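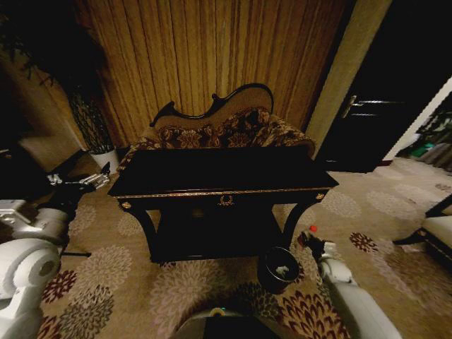
August 18, 2020

Re-ran the Prilent grasp scorer at the Stalamley site, this time with the wrist view weighted above the head view for the last part of each approach. The set was 200 attempts on small household objects, 14 of them discarded for logging faults. Median planning time came down to 107 ms. Failures still cluster near table legs, where the head view loses depth and the scorer favours a side approach it can't finish.

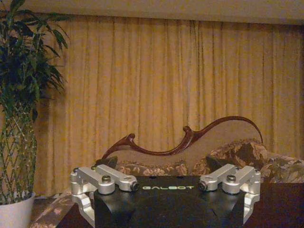 Wrist view, gripper in front of the sofa.

Weights are fixed for now. Clanness gets the same 3 settings in September.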